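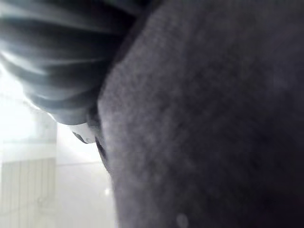

Textile Care 101 - Handout 8: Dark Loads
Instructor: Yufang Tang

Dark clothing is washed by itself in this unit. Fleece and brushed fabrics shed lint, and lint shows up on black more than on anything else.

Before loading
Empty the pockets and close all zippers. Turn fleece inside out. Shake out each piece - bunched clothes rinse badly.

Loading a front loader
Set the basket at about seat height, close to the door. Bending to the floor for every item gets tiring over a full shift. 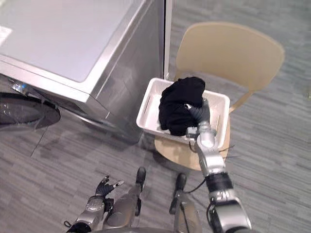 Fig. 2. Basket of black clothing on a chair next to the washer.

Settings
Cold or 40 degrees, depending on the care label. Low spin for fleece. Leave the door open after the last load.

For next class: read the Bhardwaj chapter on pilling, 12 pages. Bring one dark garment with its care label still attached.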